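Low flow at kitchen mixer tap after softener install
Home > Plumbing and Water > Softeners and Filters

harvey_chisholm
Posted May 3, 2025

Softener went in at the end of last week, twin cylinder, non-electric, fitted in the utility cupboard beside the stop tap. Since then the kitchen mixer is noticeably weaker on hot. Cold at the same tap is unchanged. Upstairs basin and shower seem normal on both sides.

Set-up: combi boiler, 15 mm copper throughout, incoming hardness measured at 545 ppm with a drop test before the install. Static pressure at the outside tap is 2 bar. The installer used flexible hoses on the bypass and says the drop across the unit is within the maker's limits.

Is this the softener, or a coincidence?

wmfaume
Cold at the kitchen is normally teed off before the softener so you keep a hard drinking supply. If yours was done that way, cold being unchanged tells you nothing about the unit. Hot goes through the softener and then the boiler. Put the softener in bypass and time a bucket at the hot side. Then do the same in service.

nelline_valley
Agree with the bucket test. I disagree that it has to be the unit. At 545 ppm there will be years of scale in the plate heat exchanger and the tap itself. Softened water starts to lift old scale and the loose bits travel to the nearest fine passage. In a mixer that is the flexible tail or the cartridge inlet.

gosselin_m
That gets repeated on every softener thread and I have yet to see good evidence of it happening within a week. Months, yes. Far more likely is debris from the install: copper swarf, PTFE, a bit of flux. He has had the pipework opened up.

harvey_chisholm
Bucket test done at the kitchen hot tap. In bypass: 90 seconds to fill. In service: 90 seconds. So the unit makes no difference. Same bucket, same line, tap fully open both times.

I have also cleared the cupboard under the sink so I can get to the tails. The isolating valves are the small screwdriver-slot type on both sides.

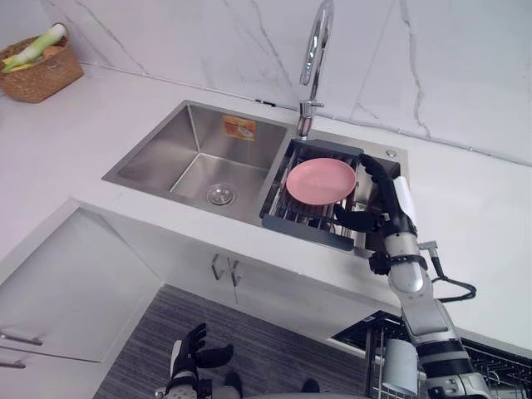 Inside the cupboard the tails are braided and disappear up into the tap body, with very little room to get a spanner on. I can reach the isolators easily enough. Is it worth checking those before I take the tap apart?

wmfaume
Yes. Those slot valves have a reduced bore even when fully open, and if one is a few degrees off the flow falls quickly. The slot should be in line with the pipe. If the installer shut the hot side to work and did not bring it fully back, you have your answer.

yvette_h
Before doing that, put a towel down and have a spare valve to hand. I have had two of the cheap ones weep from the spindle after being turned for the first time in years. A full bore lever type costs very little more.

gosselin_m
Full bore is a good idea regardless. I would still drop the hot tail off and run it into a bucket. If it is strong there, the fault is in the tap. If it is weak, work back towards the boiler and check its inlet filter, which catches exactly the sort of debris I mentioned.

nelline_valley
The inlet filter would affect the shower as well.

gosselin_m
Only if he has measured the shower. "Seem normal" is not a measurement – a shower with a restrictor will hide a fair loss.

harvey_chisholm
Fair point, I have not measured it. Slot on the hot isolator was visibly off line. Turned it to match the pipe and the bucket now fills in under a minute. No weep so far, Yvette, but I have ordered two lever valves.

For the record the cold tee is before the softener, as wmfaume guessed. I will check the boiler filter when it is serviced in November.

zfriesen
I would not leave it until November. Isolate, drain down, pull the filter, refit.

wmfaume
Depends where it is. On some boilers it means taking the case off, and in that case leave it to the service engineer.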